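Keeping the landline

We moved to Garkstead in October and I spent most of the first month on hold with one company or another. The gas was easy. The water took two calls. The phone line took six, mainly because every person I spoke to tried to talk me out of having one.

I had a landline at the old house for 13 years and I wanted another one. The cell signal out here is poor. In the kitchen I get one bar if I stand by the sink, and upstairs I get nothing at all. You can make calls over the internet connection, but when the power goes out so does the router, and the power goes out a lot on this side of the hill.

The first company I tried was Bornia, because they had the old account. They told me they no longer put in new copper lines in this area and offered me a box that plugs into the router. I asked what happens to the box in a power cut. The man said it stops working unless you buy a battery for it. The battery was $95. I said I would think about it.

Then I tried Pathak, a smaller outfit that a neighbor uses. They still had a working pair running to the house from the previous owners and said they could switch it back on. The setup charge was $105, and after that it costs less per month than my cell plan. They gave me a morning slot, the technician came at 10, and he was done before lunch. Most of that time went on finding where the line came in. It was behind the water heater, painted over.

The sound is better than I remembered. I talk to my mother for an hour at a time and she no longer has to ask me to repeat things. There is no delay either, so we don't keep starting to speak at the same moment and then both stopping. I had gotten so used to that on the cell that I had stopped noticing it.

A few things I would pass on to anyone thinking about doing the same.

Ask whether the line is copper all the way or whether it turns into something else at the street cabinet. The answer matters if you want it for power cuts. Two of the people I spoke to didn't know, and I had to ask for someone who did.

Get a corded phone. A cordless one needs its base plugged into the wall, so it goes dead along with everything else. Plain corded phones are cheap and easy to find secondhand. I bought a Warier for the hallway and it has been fine, although the ringer has only two settings, off and very loud.

Ask for a new number if you can. I was given one that used to belong to a tire shop and I still get calls about wheel alignment. It has slowed down since the first few weeks. I did ask about changing it, but by then I had already given it to the doctor and the school, and I didn't want to go through all of that again.

Write your important numbers on paper. I found out during the first outage that I knew two numbers by heart, and one of them was my own. Now there is a list on the inside of the pantry door with the power company at the top.

The spam calls are worse than on the cell, I'll admit that. I get a few a day, mostly about solar panels. I let the phone ring, and anyone who knows me knows to try again a minute later.
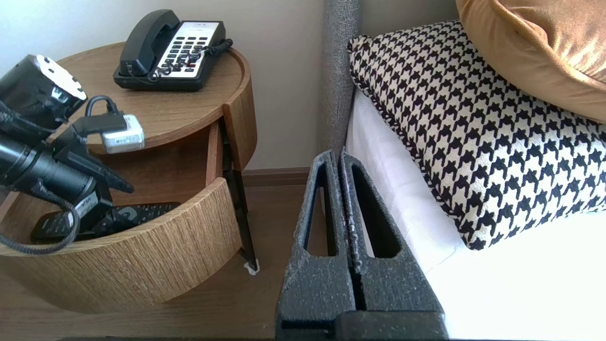
The next job is a second jack upstairs. Pathak will do it, but they charge for the visit as well as the work, so I am going to try running the cable myself through the closet. If it goes badly I will call them, from the hallway.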